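Ice fishing gear at home: which tips hold up

Every August the same advice on storing ice tackle gets passed around, and I don't buy most of it. The favorite is that reels need a special winter grease. I ran a Vurunell reel on its factory grease for 2 seasons on Grondham Pond and it never locked up.
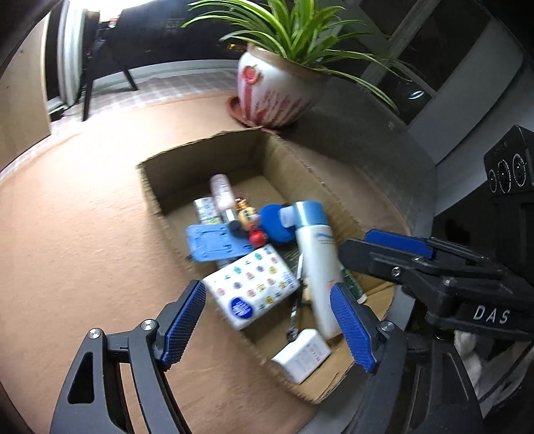
Tackle storage is where people waste the most money. The Gerlach organizer has 415 slots, and I'd like to meet the angler who fills them. Mine live in cardboard. A box with the flaps gone and the corrugation showing along rough cut edges holds a jumble just as well, and a soft pack of tissues tossed in with the rest will clean a reel seat. Keep hooks in a lidded tin, though.

Line is next. Some folks say to strip it every spring. Pull off the first four feet, run it between your fingers, and if it feels smooth, leave it alone.

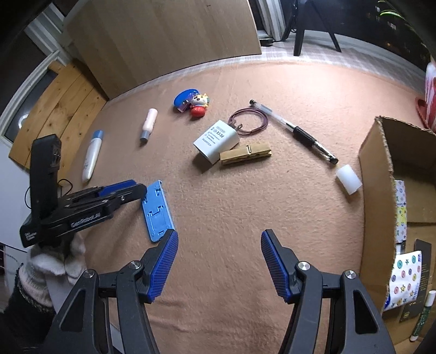 Then there's the trick of rubbing rod guides with cooking spray to stop ice. It works for a few minutes, then it picks up lint and dirt. I'd skip it. Same for Fuvell's guide paste, which to me felt like lip balm at a higher price.

Auger blades do need care. Wipe them dry, add a thin coat of oil, put the guard back on. Don't sharpen them on a kitchen stone unless you want to buy new ones.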